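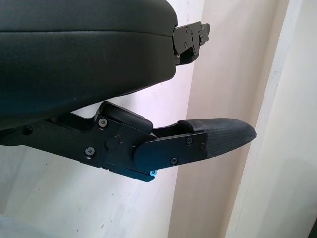 Assistance > Réserve et salle de pause > Références introuvables

Ticket 255
Site : Rustad
Ouvert par : Lama Sfeir
Suivi : Hakim Siregar
État : résolu, à surveiller

Lama Sfeir, 9 h 10
Bonjour l'équipe ! Je refais le rangement des boissons à Rustad (quel plaisir de voir enfin les étagères dans l'ordre !) et je bloque sur une bouteille. Dans la liste Giltgate, la recherche ne donne rien : j'ai essayé par couleur d'étiquette, par format, par fournisseur, toujours « aucun article ». Je ne lis pas le chinois, donc pour le nom je suis coincée. Je ne veux pas la mettre au hasard dans le bac « divers », on sait tous ce qui arrive dans le bac « divers ».

Hakim Siregar, 9 h 32
Salut Lama, super, merci de t'y être mise ! Tu peux m'envoyer le côté avec l'étiquette ? Dis-moi aussi quelle version de la liste tu as ouverte, elle est écrite tout en bas à gauche.

Lama Sfeir, 9 h 41
Version d'octobre. Et voilà l'étiquette : 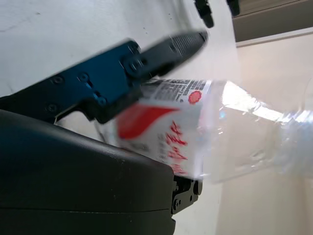
Bouteille en plastique transparent, étiquette blanche avec bande et caractères rouges.

Les petites lignes noires du haut sont floues là-dessus, désolée, mais le rouge ressort bien. Il y a aussi un petit emblème rond et rouge, à bord dentelé, sous le texte noir.

Hakim Siregar, 10 h 05
Parfait, le grand trait rouge m'aide déjà beaucoup ! Essais de mon côté :
- recherche « blanc + rouge » dans Giltgate : 108 résultats, beaucoup trop large
- même recherche limitée à Rustad : zéro
- même recherche limitée à Imville : 3 fiches, dont une sans nom, avec juste un commentaire « étiquette en chinois, à compléter »
Je parie sur la troisième. Folke, c'est toi qui l'avais créée ?

Folke Torvik, 10 h 20
Oui, c'est la mienne ! Je l'avais ouverte à Imville et je ne l'ai jamais partagée avec les autres sites, d'où le zéro chez vous. Pour le nom, je n'avais pas voulu recopier les caractères de travers. Holger a de quoi les saisir proprement, je lui transfère.

Holger Eide, 11 h 15
Bien reçu. Il me faudrait une vue plus nette des caractères, bouteille debout, bien de face. Sinon je risque de confondre deux signes, le trait est très fin.

Lama Sfeir, 11 h 28
Je te refais ça après le déjeuner, à la lumière de la fenêtre.
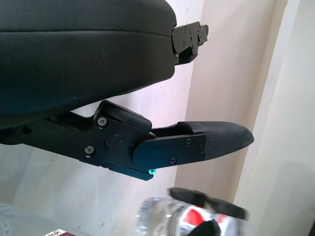 Bouteille en plastique transparent, étiquette blanche à motif rouge et bleu foncé.

Hakim Siregar, 11 h 50
Fiche partagée avec Rustad et Padcombe. Lama, ferme complètement Giltgate, rouvre-le, puis relance la recherche sans le filtre fournisseur (il cache les fiches incomplètes, je viens de le découvrir !).

Lama Sfeir, 12 h 04
Elle est là !! Trouvée du premier coup. J'ai créé l'emplacement sur l'étagère du milieu et imprimé le repère. Bravo à vous trois, c'est génial d'avoir réglé ça avant midi (bon, midi et quatre).

Hakim Siregar, 14 h 30
Reste à faire :
- Holger : saisir le nom dès réception de la vue de face
- Folke : vérifier s'il y a d'autres fiches non partagées à Imville
- moi : signaler le filtre fournisseur à Leif Solheim
Je passe en « résolu » et je garde un œil dessus.

Tickets récents
Repères d'étagère qui se décollent (Padcombe)
Doublons dans la liste des boissons (Imville)
Filtre fournisseur : fiches masquées
Bac « divers » : que faire du contenu ?

Ce site utilise des cookies pour mémoriser votre session. Accepter | Refuser | Régler mes choix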